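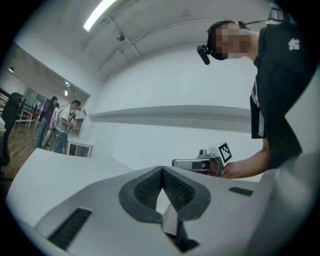
August, 11 p.m.

Nineteen more takes today, which puts us at 378. Miyuki says my wrist is "too polite" and wants me to close the gripper sooner. Fine. My wrist hurts and I still don't believe Handance learns anything from it except how a tired person fumbles. Fumiko showed me the curve again after lunch. Curves go down, so what? Last month's went down too and the arm still missed the cup. They want 3,676 takes before Vellutport sees a demo. Back in at 9. Must buy wrist tape.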